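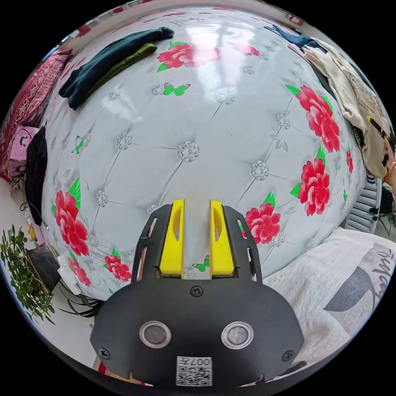
What is inside a mattress?

A mattress has to do two jobs. It holds your body up, and it gives way a little where you press hardest, at the shoulders and hips. Different fillings do this in different ways.

Springs

A spring is a coil of steel wire. When you lie down, the coil gets shorter and stores energy. When you get up, it pushes back to its first length. One large mattress may hold 2,000 small springs, each in its own cloth pocket. Pocketed springs move separately, so a person turning over on one side disturbs the other side less.

Foam

Foam is a solid full of tiny bubbles of air. Pressing on it squeezes air out of the bubbles. Memory foam also softens as it warms up, and returns to shape slowly.

Covers and blankets

Bedding keeps you warm by trapping air. Air that cannot move carries heat away slowly. Knitted cloth is made of loops of yarn, and the gaps between the loops hold air. The loops can also change shape, which is why knitting stretches more than most woven cloth.

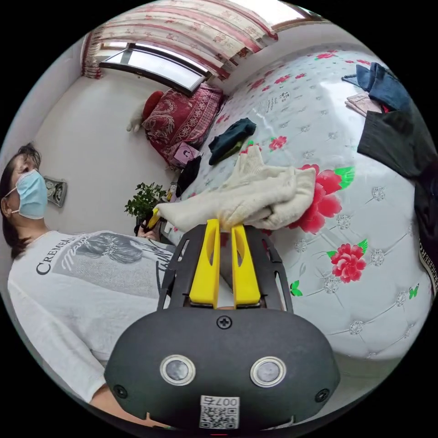 Off-white knitted cloth on a bedspread.

Try it

Press your hand flat on a mattress, then press with one finger. The finger sinks further for the same push. Your weight is spread over a smaller area, so the pressure is greater.

Text: Yolanda Salcedo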